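Tastusについて

ホーム > わたしたちのこと

はじめまして、Tastus(タスタス)です。港町ペスポート(Pesport)を拠点に、日本語で旅するお客さまのための小さな旅行会社をやっています。海沿いの町と、そこから列車で内陸に入った丘の町ハルトゲート(Hultgate)のあいだを、ゆっくり、よく食べ、よく寄り道しながら行き来する旅が専門です。

専門、と書くとなんだか立派ですが、要するにわたしたちはこの路線沿いが好きすぎるのです。朝の市場で焼きたてのパンを買って、まだ温かいうちに列車に乗って、窓の外に川が見えてきたところで半分に割って食べる。あの時間をお客さまにも味わってほしくて、もうずっと同じ路線の話ばかりしています(社内でも、休みの日でも)。

はじまりの話

Tastusは二人で始めた会社です。ハルトゲートで宿の朝食係をしていたナイェリ・サバラ(Nayeli Zavala)と、ペスポートの観光案内所で窓口に座っていたレジャン・ドゥセット(Réjean Doucette)。知り合ったきっかけは、一枚の手描き地図でした。

当時、レジャンの窓口にはよく「ハルトゲートまで行って帰ってくるだけの日帰りは、行く価値がありますか」という質問が来ていました。レジャンはその質問が苦手で、というのも、途中の駅で降りてほしくてたまらなかったのです。それで勤務のあとに少しずつ地図を描きました。どの駅のどちら側の出口に果樹園があるか、どの橋の上だと風が気持ちいいか、駅前の食堂の休みはいつか。コピーして窓口の隅に置いておいたところ、何枚かがお客さまの鞄に入ってハルトゲートの宿にたどり着き、朝食の皿の横でナイェリの目に留まりました。

ナイェリはその地図に赤ペンで直しを入れて、ペスポートに送り返しました。「この食堂は移転しました」「果樹園は反対側の出口です」「スープの店が抜けています。なぜですか」。レジャンは最後の一行にいちばん動揺したそうで、次の休みにそのスープを飲みに行きました。いまの会社の、いちばん古い思い出です。

しばらくは地図の交換だけが続きました。直しが入り、描き直し、また直しが入る。そのうち、地図を持ったお客さまから「食堂の予約はどうすればいいですか」「荷物だけ先に送れませんか」と手紙やメールが来るようになり、二人で手分けして返事を書いているうちに、気づけば旅行会社のようなことをしていました。それならきちんと届け出をして、きちんと名前をつけようということになったのです。

社名の由来

よく聞かれます。Tastusという言葉には、辞書に載っているような意味はありません。味わうという意味の「taste」と「us(わたしたち)」をくっつけただけで、サバラとドゥセットが列車の中で思いついて、降りる駅に着くまでに決めてしまいました。日本のお客さまからは「タスタス」と呼んでいただくことが多く、「足す足すみたいで縁起がいいですね」と言われたこともあります。とても気に入ったので、そのまま正式な読み方にしました。

どんな旅をつくっているか

わたしたちの旅は、だいたい朝食から始まります。空港や駅でお迎えして、すぐに名所へ、という日程はほとんど組みません。長い移動のあとの朝は、時差もあれば、靴の中もまだ落ち着かない。まずは座って、卵と温かい飲みものと、その季節の果物を食べていただきます。海側ならいわしのマリネがつくことも多いですし、丘側なら蜂蜜です。朝食の席で、今日はどのくらい歩けそうか、雨ならどうするか、そういう話をゆっくりします。

旅の形は大きく分けて、海から丘へ向かう「のぼり」と、丘から海へ戻る「くだり」があります。地元の人はそんな呼び方はしません。うちだけの言葉なのですが、お客さまがすぐに使いこなしてくださるのが楽しくて、もうすっかり定着しました。

「のぼり」は、ペスポートの旧港に泊まるところから始まります。夕方、漁から戻る船を見ながら堤防を歩いて、魚を焼く匂いのする路地で夕食をとり、翌朝に市場へ。そこから各駅停車で川をさかのぼり、途中の町で降りて泊まり、最後にハルトゲートの石段にたどり着きます。景色がだんだん狭く、だんだん高くなっていく旅で、写真がお好きな方に人気です。

「くだり」はその逆で、静かな丘の宿に先に入ってから、日を追うごとに町がにぎやかになっていきます。疲れがたまったまま日本を出てこられる方には、だんぜんこちらをおすすめしています。最初の夜が本当に静かなんです。鐘の音と、犬が遠くで一度吠えるくらいで、あとは何も聞こえません。朝まで一度も起きなかった、と食堂で驚いている方のお顔を見るのが、ナイェリの楽しみのひとつになっています。

ご夫婦の旅、親子の旅、お友だち同士の旅、おひとりの旅、どれも大歓迎です。おひとりの方には、食事をひとりで静かにとりたいか、誰かと食べたいかを最初にうかがうようにしています。どちらの日もある、というお答えがいちばん多いので、日程表には「ひとりの夕食」「みんなの夕食」と書き分けてあります。途中で気が変わっても大丈夫です。

お誕生日や記念日の旅もよくご相談いただきます! 実はこれがスタッフ全員の大好物で、ご相談のメールが届くと事務所がちょっとざわつきます。部屋に花を用意するか、ケーキにするか、それとも早朝の船にするか。ただ、驚かせるのが苦手な方もいらっしゃるので、仕掛けのあるなしは必ずお連れさまに確認しています。以前、ご本人がサプライズの内容をすっかりご存じのまま、完璧に驚いてくださったことがありました。演技があまりに見事で、あとから知ったこちらのほうが驚きました。

季節のこと

いつ行くのがいいですか、というご質問にはいつも困ります。どの季節にも推したいものがあるからです。

春は、丘の斜面でアーモンドの花が咲きます。花の時期は短く、年によってずれるので、花だけを目当てにした日程はおすすめしていません。そのかわり、同じころの市場にはそら豆と若いチーズが並び、これは毎年ちゃんと出てきます。花に会えたら幸運、豆には必ず会える、というくらいの気持ちで来ていただけるとうれしいです。

夏のペスポートは暑く、昼の町はほとんど眠っています。朝早く動いて、昼は鎧戸を閉めて休み、夕方からまた外へ出る。この時間割に慣れると、夏の海辺は最高です。夜おそくまで子どもたちが広場を走り回っていて、アイスクリーム屋の列がなかなか短くなりません。

September、日本でいう初秋の九月は、社内でいちばん票を集める月です。海はまだ温かく、丘ではぶどうの収穫が始まり、列車の中にもぶどうの籠を抱えた人が乗ってきます。宿が埋まりやすいので、九月をお考えの方は早めにひと声かけてください。お日にちが決まっていなくてもかまいません。

冬はお客さまが少なく、休む店もあります。けれども、暖炉のある食堂で豆の煮込みを食べながら、店のご主人とのんびり話せるのは冬だけです。雨の日の路面の色もいいものです。防水の靴をお持ちください。

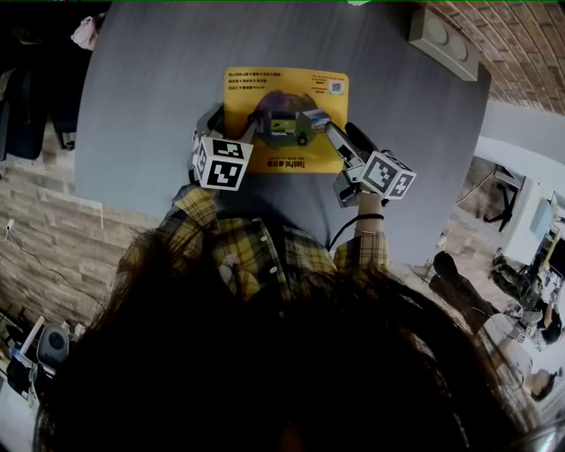 灰色のテーブルと黄色い箱

移動のこと、そしてTosh

基本の移動は列車です。各駅停車が好きなのは先ほど書いたとおりで、急げば昼前に着いてしまうところを、わざわざ一日かけて行ったりします。とはいえ、駅から宿までが急な坂だったり、大きなスーツケースがあったりすると、列車だけではどうにもなりません。

そこで活躍するのが、わが社の送迎車Tosh(トッシュ)です。中古で譲り受けた小型のバンで、名前は前の持ち主がつけたものをそのまま引き継ぎました。坂道では少々うなりますが、整備は欠かしていません。お客さまの荷物を朝の宿で預かり、夕方の宿の部屋に入れておくのがToshのおもな仕事です。歩くのがつらくなった日には、お客さまご自身もどうぞ乗ってください。遠慮して無理に歩かれるのが、いちばん心配です。

Toshの運転席にいるのは、たいていマクシム・セメニュク(Maksym Semeniuk)です。カーブの手前で必ず速度を落とし、見晴らしのいい場所ではもっと落とします。後ろに車がいないときだけですが。

働いている人たち

ナイェリ・サバラ
共同創業者。宿と食事を受け持っています。お客さまの食物アレルギーや苦手な食材は、すべて彼女のところに集まり、宿や食堂に直接伝えられます。電話ではなく顔を見て伝えたい、と言って、新しい店には自分で足を運びます。朝食係の時代に身についた早起きがいまも抜けず、朝いちばんのメールに返事が来たら、ほぼ間違いなくナイェリからです。卵料理についての質問は、どんなに長くても喜んで答えます。

レジャン・ドゥセット
共同創業者。日程づくりと地図を担当しています。お客さまにお渡しする地図はいまも手描きで、季節ごとに描き直しています。列車の時刻が変わると誰よりも早く気づき、誰よりも長くその話をします。日本には何度か旅をしていて、駅弁の包み紙を大切に取ってあります。日本語は勉強中で、「おつかれさまです」の使いどころをまだ少し迷っているようです。

マクシム・セメニュク
送迎と荷物の責任者。道の工事、橋の通行止め、祭りの日の迂回路など、その日の朝に知りたいことはマクシムが知っています。雨具の貸し出しも彼の担当です。荷物の扱いがとても丁寧で、お土産の焼き物や瓶ものを詰め直してもらったお客さまから、帰国後に「ひとつも割れていませんでした」とお便りをいただくことがよくあります。

エフェリン・ヤコブス(Evelien Jacobs)
日本語でのご案内を担当しています。学生のころ日本に留学し、その後は京都の小さな宿で働いていました。メールの返信、現地での通訳、食堂のメニューの翻訳、体調を崩されたときの病院への付き添いまで、日本語が必要な場面には彼女がいます。メニューの翻訳は、料理の名前を直訳するよりも、何がどんなふうに皿にのってくるかを書くようにしていて、読んでいるだけでおなかがすいてきます。

ファウスティーノ・キンテーロ(Faustino Quintero)
町歩きのガイド。ペスポートの旧港で育ち、いまはハルトゲートに住んでいるので、路線の両端が地元という頼もしい人です。歴史の話も得意ですが、本領は、どこで腰を下ろすかの見きわめにあります。日陰があって、風が通って、近くに飲みものがある場所を、町じゅうで把握しています。お客さまのおひとりが「ベンチの先生」と呼んでくださって以来、本人もそう名乗るようになりました。

一緒に旅をつくってくださる方たち

旅の中身のほとんどは、宿や食堂、農家や船の方たちがつくってくださっています。わたしたちの仕事は、その間をつなぐことです。

お付き合いのある宿は、家族で営む小さなところが中心です。エレベーターのない建物もありますし、お湯が出るまでに少し待つお部屋もあります。そういうことは、予約の前に全部お伝えします。古い建物の良さと不便さは同じ壁の中に入っているので、どちらもお話ししたうえで、合うお部屋を一緒に探したいのです。階段が難しい方には、一階のお部屋のある宿をご案内できます。

食堂については、看板のない店や、昼しか開かない店も多いです。予約という習慣があまりないところもあって、前の晩にナイェリが「明日お願いね」と声をかけに行くだけ、ということもあります。それでも席はきちんと用意されていて、パンの籠の大きさが人数に合わせて変わっていたりします。何度見てもうれしくなります。

収穫の時期には、丘のぶどう畑で少しだけお手伝いをさせていただくことがあります。はさみを借りて、房を切って、籠に入れる。腰が痛くなる前に終わって、木の下でお昼です。どう考えても食べる時間のほうが長いのですが、畑の方たちは毎年あたたかく迎えてくださいます。

大切にしている決まりごと

会社としての決まりは多くありませんが、守っているものをいくつか書いておきます。

一度の旅でご一緒するのは、小さな食堂の大きなテーブルにみなさんで座れる人数までです。これを超えるお申し込みがあったときは、日を分けてご案内しています。

お土産屋さんや工房へご案内しても、紹介料はいただきません。買っても買わなくても、どうぞお気軽に。工房の方たちもそのつもりで、よく話し相手になってくださいます。

予定に「何もしない時間」を必ず入れています。昼寝でも、読書でも、洗濯でも。洗濯物が海風で乾いていくのを眺めるのもなかなか良いものです。

自分たちが泊まったことのない宿、食べたことのない店はご案内しません。新しい候補が見つかると、誰が試しに行くかで少しもめます。

天気が悪いときは、無理に予定どおり進めません。船が出ない日のための別の日程を、出発前にお渡ししておきます。船が出ない日に、ファウスティーノが市場の二階でカード遊びを教えてくれたことがあり、「あの日がいちばん楽しかった」と書いてくださったお客さまもいました。船の手配をしていたレジャンは複雑そうでした。

これまでのこと

手描き地図の時代から数えて、いただいたお手紙やはがきは、事務所の棚の引き出しに大事にしまってあります。エフェリンが季節ごとに整理していて、返事を書くたびにまた読みふけってしまうので、整理はなかなか終わりません。

お客さまの中で、これまでいちばん遠くまで歩かれたのは、ハルトゲートの先の古い巡礼道を60キロ歩き通した親子の方でした。途中で泊まった宿のご主人が、いまでも「あのお嬢さんは元気か」と聞いてきます。元気だそうですよ、とお伝えすると、いつも胡桃を袋に入れて持たせてくれます。

レジャンの地図に載っている食堂と店は、今年ほぼ100軒になりました。最初の一枚に載っていた店も、代替わりをしながら続いています。例のスープの店も、もちろん載っています。同じ場所で、同じ大きな鍋です。塩加減は娘さんの代になって少しやさしくなりました。

うまくいかなかったことも、いろいろあります。地図の上下を逆に印刷してしまったこと(お客さまは全員たどり着きました、さすがです)。祭りの日を一週間まちがえて、提灯の片づけを見学していただいたこと。冬の宿で暖房が壊れ、食堂の暖炉の前に椅子を並べて夜ふかししたこと。どれもその場で謝り、あとで手順を直しました。いまは祭りの日程を、町役場と、広場のパン屋さんの両方に確かめています。早いのはパン屋さんのほうです。

事務所のこと

事務所はペスポートの旧港から坂を少し上がった、元は帆布の倉庫だった建物の中にあります。入口の扉が重いので、体重をかけて押してください。中に入ると、壁に路線図、窓ぎわに椅子、棚に各地の案内と日本語の本があります。本は旅の途中で読み終えた方が置いていってくださったもので、持っていくのも置いていくのも自由です。推理小説がやけに充実しています。

旅の途中でなくても、お近くに来られたらぜひ寄ってください。よその会社の旅行でいらした方も、個人で歩いている方も歓迎です。道を聞きに来ただけの方に、レジャンが延々と列車の話をすることがありますが、お急ぎのときは遠慮なくそうおっしゃってくださいね。

窓口は朝の9時に開けて、昼休みをはさみ、夕方まで開いています。昼休みは季節によって長さが変わります。夏は長いです。扉に札が下がっているので、閉まっていたら角のカフェでお待ちください。誰かしらそこにいることも多いです。

日本からのお問い合わせについて

メールは日本語でどうぞ。時差の関係で、日本の午前中にいただいたお便りは、こちらではまだ夜中です。お返事は日本の夕方以降になることが多いと思います。旅の途中の方からの緊急のご連絡は、出発前にお渡しする携帯番号で、時間を問わずお受けしています。

最初のお便りに、細かいことは何も書かなくてかまいません。「秋に母と」「とにかく寝たい」「魚が食べたい」くらいの一言から、日程の相談が始まります。行きたい場所が決まっている方には、その場所のいちばん良い時間帯を。何も決まっていない方には、こちらから好きな食べものをうかがいます。すると、だいたい行き先が見えてきます。

ご相談の段階では費用はかかりません。お見積もりには、宿、食事、列車、荷物の送迎、ガイドのそれぞれを分けて書いてあるので、ここは自分たちで手配したい、という部分があれば外せます。宿だけ、ガイドだけというご依頼もお受けしています。ガイドだけの日に、結局みんなで夕食まで食べてしまうことはよくあります。

お支払いやお取り消しについては「ご旅行条件」のページを、持ちものについては「旅のしたく」のページをご覧ください。「旅のしたく」はマクシムとエフェリンが二人で書いていて、靴のところだけ異様に長くなっています。石畳は本当に滑るので、どうか読んでから荷造りをしてください。

これからのこと

いま準備を進めているのは、ハルトゲートより先、線路が終わったところから歩いて入る谷の村への旅です。バスは本数が少なく、宿もまだ一軒。ナイェリがその宿の方と、夕食をどうするか相談を重ねています。村の窯で焼くパンは窯に火が入る日しか食べられないので、日程のほうをパンに合わせることになりそうです。道は緩やかですが日陰が少なく、ファウスティーノがベンチのかわりになる石を探しています。

それから、地図の日本語版を少しずつつくっています。レジャンの字にエフェリンが日本語を書き添えていく作業で、川の名前をカタカナでどう書くかで話し合いが続いています。橋の名前が土地の冗談になっているところもあって、これを訳すのが難しいのです。出来上がったぶんから、事務所の入口に置いていきます。

地図を使っていて、ここが違っていた、この店が抜けている、ということがありましたら、ぜひ教えてください。赤ペンでの直しは大歓迎です。

それでは、ペスポートでお会いしましょう。朝ごはんは食べずに来てくださいね!

Tastus 一同

関連ページ
のぼりの旅
くだりの旅
旅のしたく
お客さまからのお便り
ご旅行条件
お問い合わせ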